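Last updated: 6/17/23

The Cloltar steam mop sells for $381, and its maker, Paulík, says it cuts floor cleaning time in half. I asked the product manager at the Firkton office how they got that number.

"We tested it in 100 homes," she said. Whose homes? "Mostly staff and their families." She didn't seem to find that odd.
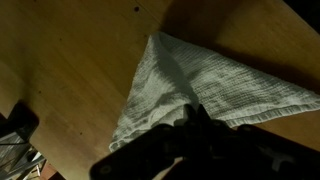 Does the mop need a special cleaning fluid? It runs on plain tap water, although the company sells a scented one.

I asked about pads next. Two come in the box, and she told me they last "a good long while" -- a phrase I couldn't get her to turn into weeks. Replacements ship from Tekham, and in October they were out of stock.

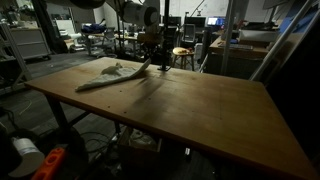 White cloth on a wooden table.

The pricier model costs $539 and adds a longer cord and a bigger tank. "People who buy it don't go back," she said. I asked for return figures and was told those weren't shared outside the company.

She was more direct about sealed floors. "If the finish is worn, don't use steam on it."

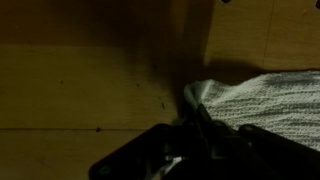
That warning is on page two of the manual and missing from the box, which shows the mop on old floorboards. She said she'd look into it.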